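Module 4: Software for Bin Picking
Handout 3: From a depth image to a grasp the arm can reach
Course notes by Shahzad Magsi. Lab sheets by Sarahí Escobedo.
Revised 2024-04-30

Read this before the lab. It assumes you have done the handout on frames and transforms and can run a planning request from the command line.

1. Where we are

Last time we finished with a calibrated camera and an arm that moved to points we typed in by hand. Now the points come from software. The program has to look into the bin, choose somewhere to put the fingers, work out whether the arm can get there, go, close, lift and check. Each of those steps is a separate process in our setup. They pass messages through Flesow, the small message layer you installed in the first lab.

The order is: capture, crop, segment, propose, filter, rank, plan, execute, verify. Most of the faults you will meet come from the crop and the filter. Both are short pieces of code and students tend to skim them.

2. Capture and crop

The depth camera is fixed, so its pose relative to the robot base is a constant stored in the cell file. If anyone knocks the mount, that constant is wrong and everything after it is wrong by the same amount. Run the check script at the start of every session. It moves the tool to four known points and prints the error at each. Stop if any error is over 3 mm.

Crop to the inside of the bin before doing anything else. The crop box is defined in the bin frame, with the floor at z = 0. Set the lower limit slightly above the floor. If you set it at zero, noise on the floor comes through as a thin layer of false points and the segmenter will join separate objects together. If you set it too high you lose flat objects completely.

Bare metal gives poor depth. Expect holes where light bounces straight back, and expect some points below the floor. Clear plastic is worse, as the sensor often reads the surface behind it. For these objects the colour image does most of the work and the depth is only used to guess a height.

3. Segmentation

We use Makori with the weights supplied on the course drive. It returns a mask and a score for each object it finds, with no class name. You don't need the class to pick something up. You do need it for sorting, and we come to that in Handout 5.

Two objects that touch may come back as one mask. Do not try to fix this with a lower score threshold. It is simpler to let the grasp step work on the joined mask, pick whatever is on top, and look again.

4. Proposing and filtering grasps

The proposer samples 300 candidates per image. A candidate is a position, an approach direction, a rotation about that direction and an opening width. Each one then goes through these tests:

Width: the opening must be within the range of the gripper.
Floor: fingertips must stay above the floor at the closing pose.
Walls: the gripper body must not meet any wall, including on the way down.
Reach: inverse kinematics must give at least one solution inside the joint limits.
Cables: the wrist angle must stay inside the soft limit in the cell file. 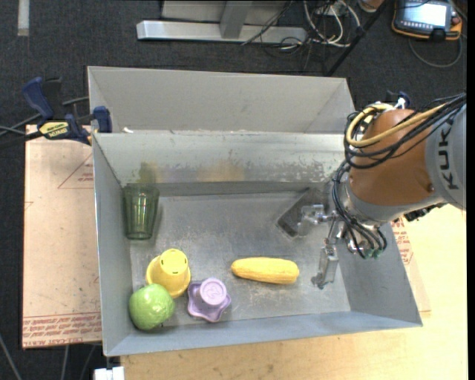

The wall test is the one that rejects most candidates for objects lying in a corner. A grasp that is fine for the fingers can still put the wrist or a mounting plate into the side. Your collision model therefore needs the whole tool, with hoses and cable loops covered by a padded cylinder. A tight model of the fingers alone will pass grasps it should reject.

In our worked run, 22 candidates were left after all five tests. If yours leaves none, print the count after each test before changing any settings. The log shows which test did it.

5. Ranking and planning

Score the survivors on three things: segmenter score, distance from the nearest wall, and how far the wrist must turn from its present angle. The weights are in rank.yaml. Send the best one to the Mascombe planner with a limit of 1312 ms. If it fails, send the next. After five failures, move the arm clear and take a new image.

Plan the approach and the retreat as straight lines and leave only the transfer to the sampling planner. Check the retreat with the object attached.

6. Verify

After closing, read the finger gap. A gap at the fully closed value means a missed grasp. Lift, read it again, and log both. Do not retry the same candidate on the old image, as the contents may have moved.

For the lab

Bring your rank.yaml and one log from the simulator. Keep one hand near the stop button whenever the arm is live. Hand in the counts after each filter test, your chosen weights and a short note on one failed pick. Reports go in the Trustska folder under your group number.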